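Does Toast Really Taste Better Than Bread? A Doubter's Guide to Browning

People say a lot of things about food that sound right. Carrots make you see in the dark. Searing a steak locks in the juice. Burnt crusts give you curly hair. Some of these are a bit true, some are rubbish, and you can't tell which by how sure the grown-up sounds when they say it.

So let's take one big claim and poke it: brown food tastes better.

What's going on when food goes brown?

Bread starts out pale inside. Heat it up enough and the outside turns gold, then brown, then black. You might have been told it's "just drying out". Drying is part of it, but leave a slice on the bench overnight and it will be dry as a biscuit in the morning and still not taste like toast. So drying can't be the whole story.

The missing part is chemistry. Bread has tiny building blocks of protein in it, called amino acids, and it has sugars as well. When they get hot enough they join up, break apart and join up again in different ways. Out of that muddle come hundreds of new flavours and smells, plus the brown colour. Scientists call it the Maillard reaction (say "my-yar").

It gets going properly at temperatures well above the boiling point of water. Now you can work out why boiled potatoes never go brown, no matter how long you leave them. Water in an open pot can't get hotter than its boiling point, so the potato can't either. An oven has no such problem.

Isn't that just burning?

No, but they're neighbours. Browning makes new flavours. Burning goes further and leaves you with mostly carbon, the same stuff that's in charcoal, and it tastes bitter. If you scrape the black off and the bit underneath is lovely, you've found the line between the two.

What about caramel?

Caramel is brown too, and plenty of websites mix the two up. Caramel happens when sugar gets very hot all by itself, with no protein needed. Toast and roast meat are mainly Maillard. Fried onions get a bit of both. If somebody tells you every brown food is "caramelised", you're allowed to raise an eyebrow.

Does searing meat lock in the juice?

This one has been repeated for well over a hundred years, in cookbooks and on telly. The idea is that a hot pan makes a waterproof skin on the meat.

You can check it with your ears. Put a steak in a hot pan and it sizzles. The sizzle is water turning to steam as it hits the metal. Once the outside is brown, does it go quiet? It doesn't. It keeps on sizzling, so water is still getting out. People have weighed meat before and after cooking as well, and the seared pieces don't hold on to more water than the others.

Searing is still worth doing, for the flavour. The cookbooks had a good tip with a bad reason stuck to it, and that happens more often than you'd think.
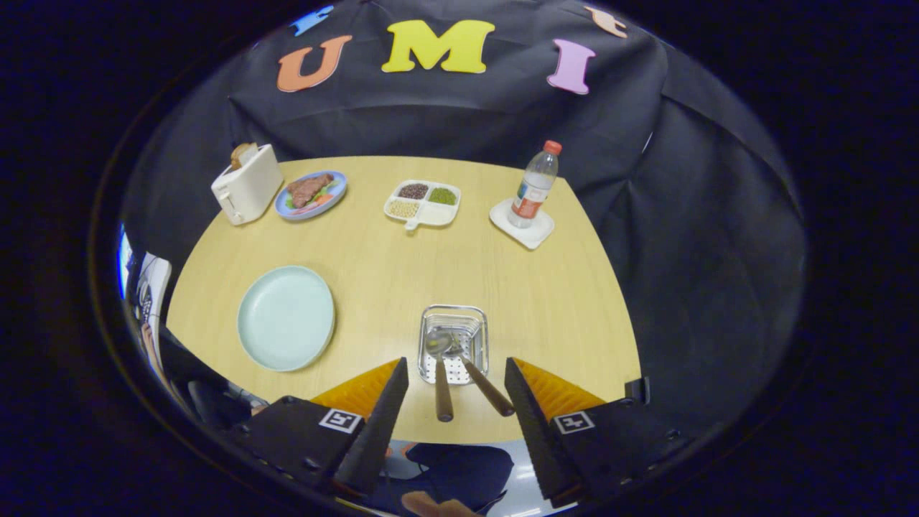
Toast and grilled meat have both been browned by heat. The tray holds reddish-brown beans, green mung beans and pale yellow soybeans.

Do beans go brown as well?

Some beans are brown, or reddish-brown, before anyone goes near them with heat. That colour comes from pigments in the skin and has nothing to do with cooking. Colour on its own is a poor clue, then. You need to know what happened to the food first.

Roast a pale soybean in the oven, though, and it darkens and starts to smell nutty. Beans have protein and a little sugar, so they've got what they need.

So is brown food better?

Here we have to be careful. "Better" isn't something you can measure with a thermometer. Browned food has more kinds of flavour in it, and that part can be tested in a lab. Whether you like them is up to your tongue. Some kids cut off every crust, and they aren't wrong.

Test it yourself

Don't take our word for it either. You'll need an adult for the toaster, and a few friends who'll eat bread.

Toast one slice lightly, one until it's golden and one until it's dark, and keep one plain. Let them all cool down, so nobody picks the warm one just for being warm. Cut them into squares. Ask your friends to close their eyes and try each one in a mixed-up order, then say which they like most. Write it down before they peek.

If dark toast wins with three friends, have you proved it's the best? Not yet. Three is a tiny number. With 81 people you could be a lot more confident, and with 2000 you could be more confident still, though you'd need an awful lot of bread.

Words to know

Amino acids: the small parts that proteins are made from.
Pigment: something that gives a thing its colour.
Sear: to cook the outside of food quickly on a very hot surface - good for flavour, no good for sealing.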